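Ullero Hall Newsletter
December 10, 2024

Cables, cords and the cupboard: where we're at

Quick one this month, everyone's flat out before the break and I'm typing this between two other things. Sorry in advance for spelling.

The cupboard first. The big one beside the kitchen at Ullero Hall, the one you have to lean on to shut. It's been emptied. All of it. Took two evenings and most of a Saturday's worth of biscuits. What came out was mostly wire. Extension leads, speaker cable, phone chargers for phones that went to the tip years ago, hookup wire from the electronics evenings, Christmas lights (four strings dead, one half dead), a kettle cord with no kettle.

We weighed it in shopping bags on the bathroom scales. 39 kilos. Not counting the projector leads, which were already hanging up properly, thank you to the film night lot.

What's happening with it

Sorted so far into keep, fix, recycle. The keep pile is smaller than people feared. Anything with a cracked plug or a taped join is out, no arguments, even if it "still goes alright". The insurance renewal mentions leads by name now and we aren't risking it for a ten dollar power board.

Recycling goes to the depot at Predton. They take copper with the insulation on, so please don't sit there stripping it at home, one person already did an entire bag and had sore thumbs for a week. Leads with plugs go in a separate tub. Batteries do NOT go in either tub. Batteries go in the ice cream container on the window sill with the lid on.

Next run to Predton is before the hall shuts. If your shed is in the same state as our cupboard you can add to it, up to two bags per household, left inside the side door and not on the step.

The hookup wire

This is the fiddly bit. Thin insulated stuff from the electronics evenings, blue and yellow and black, all offcuts and half-used lengths, all gone in together over the years and come out as one creature. Loops through loops. Pull one end and the rest tightens up.
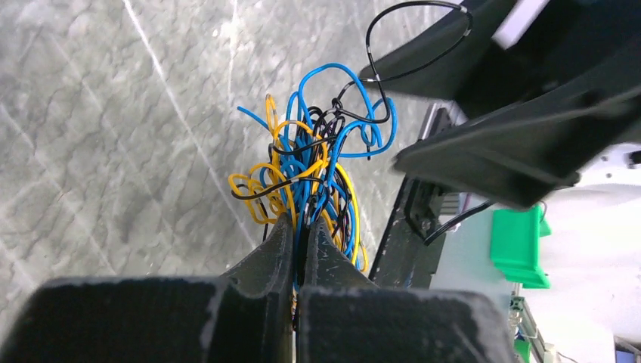 How to untangle it without swearing

Had a few goes and this is what works. Slow is quicker.

Don't pull. Put the bundle down on something flat and pale so you can see the colours, and loosen it outwards from the middle with your fingers until it's about twice the size it was. Looks worse. Keep going.

Pick one colour and stay with it. I start with whichever has the biggest loops as they lift off easiest. Black last, it hides in the shadows and you lose the end.

Find an end and back it out the way it went in. If it's got a bit of bare metal or a connector on the end, wrap a scrap of masking tape over it first or it'll catch on every loop on the way through.

Anything shorter than your hand, straight to recycling. Nobody needs it. Yes I know you might. You won't.

Wind the good lengths round two fingers, not tight, and finish with a twist of the same wire. Rubber bands perish and go sticky, half the mess in the bottom of the cupboard was old rubber band. Velcro strips for the heavy leads, we bought a roll and cut it into 73 ties, which sounded like heaps and is nearly gone.

If it's properly knotted and you've been at it for 7 minutes, cut it. Set a timer. Life's short and wire is cheap.

The new set-up

Selvanayagam Hardware have let us have a run of the Skastier drawers at trade price. Shallow ones, clear fronts, they stack. They'll go on the middle shelf at about elbow height. Top row for hookup wire, one colour to a drawer. Second row chargers, sorted by what the end looks like. Third row adaptors, fuses, the odd bits. Long extension leads hang on the back of the door on pegs, coiled over-under, and if you don't know over-under ask at the next session and somebody will show you. It takes a minute to learn and the leads last years longer.

Labels are done in marker on masking tape for now. Proper ones in the new year if someone has a label maker they'd lend. Please write on the tape what length the lead is. Measuring the same orange lead every single market day is getting old.

Total spend so far including drawers, pegs, velcro and a replacement set of RCD power boards: $1,337. Comes out of the sausage sizzle money and leaves a bit over. Receipts are in the blue folder if you like that sort of thing.

Help wanted

Two more sorting sessions before we close up in December, both from after tea until we've had enough. Bring:

side cutters or old scissors you don't love
a tray or baking sheet with a lip, stops things rolling off
reading glasses if you use them, the writing on those chargers is tiny
a torch for the back of the cupboard, the light in there is stil out

Kids welcome, they're better at the knots than we are. Little fingers. Just keep them off the cutters, and sweep up after, the snipped ends are sharp and the playgroup is on that floor in socks the next morning.

Still missing

The long yellow extension lead with the blue plug. Went out to the fete and hasn't been seen since. Also the good soldering iron stand and one of the two multimeters. If they're in your garage no questions asked, pop them inside the side door with the wire bags.

And found, at the very bottom: a casserole dish with a glass lid, a single gumboot (left), a box of slides with no name on it, and a set of keys on a brown leather tag. All on the kitchen bench at the hall. Slides look like a beach holiday, lots of hats. Somebody will want those. Anything not claimed by the break goes to the op shop, exept the keys, which we'll hang on to.

Cupboard stays unlocked till the drawers go in. Please don't put anything back in it. Not even for one night.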